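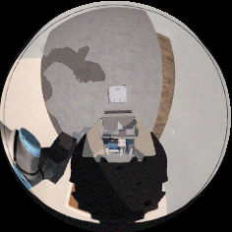 Resin printing for small workshops: questions we get asked

Written by Warrick Doolan, who runs the print room at Coltent. Last changed 23 Nov 2025.

Do I need a resin printer at all?

Possibly not. If you make brackets, jigs and boxes, a filament machine will do the job with less mess and you can leave it running next to your desk. Resin earns its keep on small parts with fine detail, or where you need a smooth face straight off the machine. Plenty of people ring us wanting resin because they saw a nice dragon at a trade show. Ask what you'll be printing in six months' time.

The brochure says the parts are "as strong as moulded". Are they?

Ask which moulded part, in which plastic, pulled in which direction, and how old the print was on the day. Most strength figures come from test bars made by the people selling the resin, cured exactly as they like it. Your hinge is a different shape and will spend its life on a windowsill. We've had tough resins that were lovely in the first week and snapped like a biscuit by September.

Which machines do you run?

A Drasia for daily work and an older Bakine for larger parts. The Drasia is the better printer and has the worse software. We paid for both, nobody sends us free ones, and we'd still tell you to see your own part printed before you buy either.

How fast is it, then?

The Drasia sheet gives a top speed. We have never seen it on a real part. A plain block of ours takes 59 minutes to print, then it has to be washed, dried, cured and have its supports snipped off. Count all of that. A printer that saves you 20 minutes on the build and needs a thicker resin that won't rinse clean has saved you nothing.

What does it cost to run?

More than the resin. Over our last full year we spent 2,608 pounds on the Bakine, and a good part of that went on trays, film, gloves, filters and wash fluid. Sales calculators tend to leave these out, along with failed prints. Put your own failures in. If you haven't got any yet, put some in anyway.

Can I use cheaper resin from another maker?

On the Bakine, yes, if you're willing to work out the exposure times yourself. On the Drasia it depends which version you bought – the newer trays carry a chip, and the machine sulks if it doesn't like what it reads. Get the answer in writing. "Open materials" on a web page can mean open with an extra licence.

Is "low odour" resin safe to use in an office?

Smell tells you very little about safety. Read the safety data sheet for the resin you're buying, wear nitrile gloves, and get some proper air through the room. We wouldn't put one in a shared office whatever the label says.

What about Roman's automatic wash station?

We had one on loan for 30 days. It does wash parts. It also takes up as much bench as the printer, and deep holes still came out sticky and had to be done again by hand. If you print the same flat part all week it might suit you. For mixed work we went back to two tubs and a brush.

How accurate are the parts?

Be careful with this one. Makers like to quote pixel size, and a small pixel isn't the same thing as an accurate part. Resin shrinks as it cures and thin walls pull about. Print your part three times, on different corners of the plate, and measure all three.

Should I wait for next year's model?

There is always a next year's model. If the present one does your part today at a price you can stand, buy it. If the salesman says a software update will fix whatever is bothering you, wait for the update.

Will you print a sample for me?

Yes, for a small charge, which comes off your first order. Send the file, tell us what the part does, and say which faces matter. We'll send it back with the support marks left on, so you can see where they fall.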